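3.2 Daylight exposure and window geometry

The second group of predictors concerns the windows of the rooms in which participants spent the working day. Earlier work on seated office staff has mostly treated window access as a yes or no variable, coded from a floor plan or from a single survey item. That coding hides a good deal of variation. Two desks may both count as having a window while differing strongly in how much sky can be seen from the chair, and it is the visible sky that drives most of the vertical illuminance at the eye on clear days. We therefore coded window access in terms of sky view, frame obstruction and sill height, each taken from the seated eye position.

The sample for this part of the analysis consists of the 226 participants who completed both the February survey and the desk measurement. Participants who changed desks between the two were dropped. The Peltberg site contributed the larger share of the sample and the Rivas site the remainder. The sites differ in building age and in glazing. Peltberg has deep rooms with punched windows set in thick walls, while Rivas has a continuous band of glass along the south side. Site was entered as a fixed effect in all models for that reason, and the interaction of site with sky view was tested separately (Section 3.4).

Sky view was defined as the share of the upper visual hemisphere occupied by unobstructed sky. The value was computed from a survey of window openings, wall thickness and desk position, using the Lellix routine with its default angular step. Terrain and neighboring buildings were included where they rose above the lower edge of the glass. At most desks this correction was small. It was larger on the lower floors at Peltberg, where rising ground to the east takes up part of the opening.

Frame obstruction was defined as the share of the wall opening covered by fixed frame members and sash, again from the seated eye position. The measure depends on viewing angle. A deep frame member seen face on covers little more than its own width, but the same member seen from the side also hides the glass behind its depth. At steep angles the effective opening can be much smaller than the nominal one. Published frame factors are usually given for a face-on view and so understate the loss at desks placed close to the window wall and off to one side. Our values were computed per desk and should not be compared directly with those factors.

Sill height was measured from the finished floor to the top of the inner sill. Stepped or built-up sills were measured to the highest strip, on the grounds that the highest strip sets the lower limit of the view for a seated person. In rooms with more than one window, the window nearest the desk was used for sill height, and all windows were used for sky view.

Vertical illuminance was logged at each desk with a Prendisex sensor mounted at eye height and facing the screen. The logging interval was 2 minutes. Readings below 4 lux during working hours were treated as covered or failed readings and removed. Desks with fewer than 200 valid readings were excluded before the sample described above was formed. The sensors were checked against a reference meter before and after the measurement period, and no drift correction was applied.

Illuminance values were strongly skewed and were log transformed before modeling. We fitted a linear model with the three geometric predictors, site, floor and facade direction. Sky view was the strongest single predictor of logged illuminance. Frame obstruction added explanatory power after sky view was entered, mainly at desks near the window wall. Sill height had no clear effect once the other two were included, which agrees with its high correlation with sky view in this sample. A model using only the yes or no coding performed worse than any model that included sky view.

The shape of the remaining error is also of interest. The model predicted too little light at desks facing pale side walls and too much at desks under low, dark ceilings. Surface reflectance was not measured at either site and could not be entered. A dark ceiling returns little of the light that reaches it from the ground outside and from the sill, and the effect should be greatest in deep rooms, where a larger part of the light at the eye has been reflected at least once. Figure 4 illustrates the relevant elements in a rendered interior.

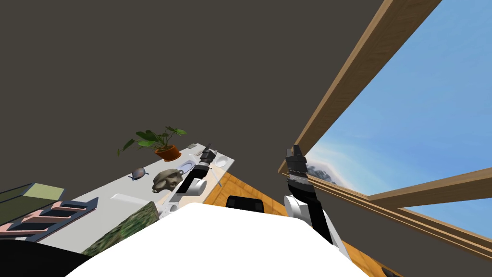 Figure 4. Rendered interior with dark ceiling, light wooden window frame and layered sill, under a mostly clear sky.

Two limits of the coding should be stated. First, blinds were not included. Participants at both sites could lower them freely, and the position of the blinds was not recorded. The geometric measures therefore describe the light available at a desk with the blinds open, and the logged values describe the light that was received. Part of the unexplained variance must come from this gap. Second, all measures assume a fixed eye position. Participants who used height-adjustable desks were coded in the seated position only.

Sky view and frame obstruction were carried forward to the sleep timing models in Section 3.3. Sill height was dropped. The coding sheet was written by Ramiro Urquijo, and the version used for all values reported in this paper is the one dated 2024-12-27.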